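Trumham Early Learning Services: Facilities and Resources Help Desk
Ticket 2573: Play kitchen set, Cestcombe room. Items to be checked and returned to storage 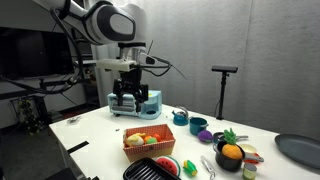
Attachment 1. Play kitchen items on the white table, with the pale blue appliance near the back edge.

Status: Closed
Category: Play resources, pretend cooking
Priority: Normal
Raised by: Cecilia Quaye, Room Leader, Cestcombe
Assigned to: Iddrisu Ametepe, Resources Officer
Catalogue reference: Shelf 30, Tub 253

Summary of request

The play kitchen set held in Tub 253 does not agree with the contents card inside the lid. Staff are also unable to close the lid once all items have been put away. The room requests a check of the set, a corrected card and advice on whether a second tub may be issued.

Details supplied by the room

The set was moved from the Annan room in July, when the two groups were combined for the winter program. The card that came with it is an Annan card and appears to pre-date several additions. It lists "pots, assorted" and "food, assorted", and staff cannot use it to confirm that the set is complete at pack-up time.

The blue appliance is of particular concern. The card calls it a toaster. Some staff know it as the waffle maker, and it has twice been recorded as missing under one name while sitting in the tub under the other. It is also the bulkiest item and is the main reason the lid will not close.

The room also asks whether the plush pineapple belongs with this set or with the soft toys in Tub 177. It is usually found in the black cooking pot, and the children look for it there.

Log

Entry 1, 9.15 am, I. Ametepe
Ticket received and accepted. The room is asked to keep the set together until the check is complete. Please do not transfer any item to another tub in the meantime.

Entry 2, 10.40 am, I. Ametepe
Attachment 1 compared with the Annan card. The following can be matched to the set and will be named as shown on the new card:

Blue appliance, white slotted panels
Teal kettle, silver-grey loop handle
Teal saucepan, short grey handle
Grey frying pan, long handle
Black cooking pot
Cream bowl
Red pan, white handle
Small can, green label
Purple eggplant
Plush pineapple
Dark grey oval plate

The name "toaster" is withdrawn. "Blue appliance" will be used on the card and in the catalogue, as all staff will recognise it.

Entry 3, 11.20 am, C. Quaye
The list is accepted by the room. Please note that the Annan card also shows a lid for the black pot. No lid has been seen in Cestcombe since the set arrived. Could Annan be asked to look for it?

Entry 4, 1.05 pm, I. Ametepe
Annan has checked its home corner and both low cupboards. A black lid was found in the sandpit crate, where it had been used as a steering wheel. It has been washed and will come over with the afternoon delivery.

Entry 5, 2.30 pm, I. Ametepe
Packing trial carried out in the storeroom using a spare tub of the same size as Tub 253. With the cookware packed loosely, the lid stood open at one end. The following order allowed it to close:

1. Lay the oval plate flat on the base.
2. Place the blue appliance on the plate, against the short wall of the tub.
3. Put the black pot beside it, with the eggplant and can inside.
4. Nest the bowl in the red pan and set both on top of the pot.
5. Slide the frying pan down the long wall, handle up.
6. Fit the kettle and saucepan into the remaining space. The saucepan handle should point towards the middle.

The pineapple was left out of this trial. With it included, the lid can be closed only by pressing down on the leaves, and this is not recommended.

Entry 6, 2.50 pm, C. Quaye
The room would prefer that the pineapple not be sent to Tub 177. It is part of the children's cooking play, and the soft toys are kept in a cupboard they cannot reach. Would a small basket on Shelf 30 be acceptable?

Entry 7, 3.10 pm, I. Ametepe
Approved. A basket will be supplied from existing stock and labelled "Play kitchen, soft food". The pineapple will be listed on the Tub 253 card with the note "kept in basket". A second tub is not required.

Entry 8, 4.25 pm, C. Quaye
Pot lid received and fits. New card received and fixed inside the tub lid. Afternoon staff packed the set in the order given and the tub closed. The pot lid was placed upside down beneath the bowl and took up very little room.

Resolution

Contents card replaced. Catalogue entry amended to "blue appliance". Pot lid returned from Annan. Packing order added to the back of the card. Basket issued to Shelf 30.

Follow-up

The Grastel room holds a similar set and has asked for a copy of the packing order. A separate ticket should be raised if its contents card also needs correction.

Closed by: I. Ametepe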